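Can a Robot Learn to Pick Up Your Pen?

Robots & Us: pages for curious kids (and grown-ups who ask hard questions)

You have probably seen a video of a robot folding a T-shirt or pouring a drink. The person in the video usually sounds very excited. Soon, they say, robots will do all your chores!

Maybe. I've been hearing that since I was in Grade Three, and I still make my own bed. So let's look at how a robot is supposed to learn a chore in the first place, and you can make up your own mind.

Start with something small. Pick up a pen. Did you have to think about it? Your fingers knew how wide to open and how hard to squeeze. A robot knows none of that. Years ago, people tried writing out every step as rules: move left this much, close the fingers this much. That works well in a factory, where every part turns up in the same spot. It works badly on a desk, where your pen might be under your sandwich.

So now many teams try something else. They collect examples. A person does the job again and again, and a computer program looks for patterns in what the person did. The program is called a learning system, though I'm not sure "learning" is the right word for it. We'll come back to that.

One way to collect examples is with grippers that people hold in their hands. Each one has two jaws that open and close, a bit like kitchen tongs, and a camera that records what the jaws are doing. You don't need a whole robot for this. You need a person, a table and plenty of patience.

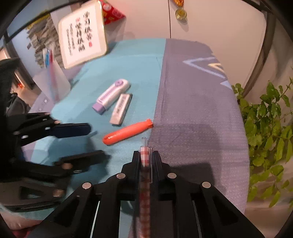

Each try, from start to finish, gets saved as one example. A team called Cesido has a pen-and-pencil project named Trunia, and it saved 193 examples in its first month. That sounds like a lot until you hear that the team wanted 1,000 before it would even begin training the program. By February it had 1,878. Then somebody had to check them, and 580 were thrown out. Some were blurry. In some the pen was dropped, and in others the person stopped halfway through.

Think about that the next time someone tells you a robot "taught itself". People did the work first, over and over, and other people sat and watched the recordings.

Now for a question I like to ask. If all the examples come from one desk, what has the program learned? It may have learned about pens. It may also have learned about that desk, with that tablecloth and that light coming in. Move it to your messy classroom and it could get stuck.

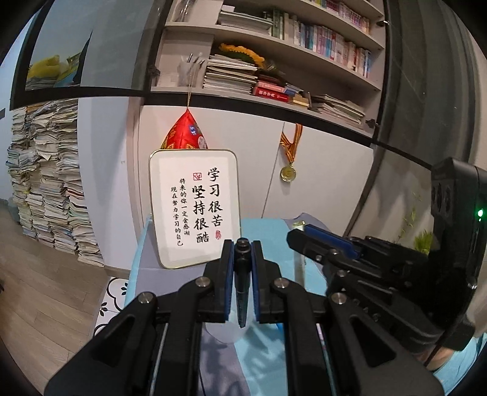 Good teams know this, so they change things around. They use fat pens and thin pens, bright rooms and dim ones. A school in Coltthorpe let a group named Voicu use its library tables for a term, just to get some different furniture into the examples. Did it help? The group says yes. I'd like to see the robot try it with my pencil case before I agree.

There's also the matter of what "learning" means. When you learn to hold a pen, you know what a pen is for. You can draw a dragon with it. The program has only matched what its camera sees to a movement that fits. If the pen rolls away, you laugh and grab it. The program may do something sensible, or it may close its jaws on nothing – it depends on whether anything like that was in the examples.

Try it yourself

You'll need a pair of kitchen tongs, a pen and a cup.

Put the pen on a table and use the tongs to drop it in the cup. Do it ten times. Put the pen in a new spot each time and keep score of your misses.

Now ask a friend to copy you, using only what they saw you do. No talking! Did they hold the tongs the same way? Did they copy your mistakes too?

Words to know

Gripper: the part of a robot, or a tool held by a person, that grabs things.

Example: one recorded try at a job.

Training: running a program through many examples so that it can find patterns in them.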